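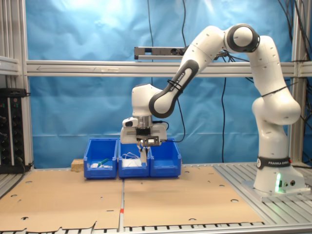
A robotic arm with its gripper lowered among blue bins.

Skireck investors to vote on board seats in December

Shareholders in Skireck will be asked to choose between two rival slates of directors when the packaging group holds its annual meeting in December. The activist fund Jolambridge, which has been building a stake since spring, has put forward 2 candidates of its own and wants the company to sell its cold storage arm, Trarko.

Jolambridge says Trarko takes up too much of the group's spending and earns too little in return. In a letter to shareholders it argued that a sale would bring in around £200 million, most of which should go towards paying down debt. The fund also wants directors' bonuses tied to cash returns over three years, in place of the present yearly sales target.

Skireck's board has told investors to vote against both candidates. It says Trarko's long contracts with food wholesalers bring in steady money when orders for cartons and film are weak, and that a sale now would mean accepting a poor price. The board did agree last month to a review of head office costs, and has said the chair will step down within a year whatever the result of the vote.

Qian, the family holding company that owns the largest single block of shares, has not said which way it will go. It backed the board at the last two meetings but abstained on pay. Several smaller funds are understood to be waiting for Qian before they commit themselves.

Trarko employs 2,000 people at 6 sites. Staff were told in a notice that no decision on its future has been taken and that any sale would need separate approval from shareholders.

Proxy forms go out with the annual report. Readers who hold shares through a platform should check its own cut-off for voting instructions — many close several working days before the company's deadline. Those holding paper certificates can vote by post or in person, and the meeting will start at 11am.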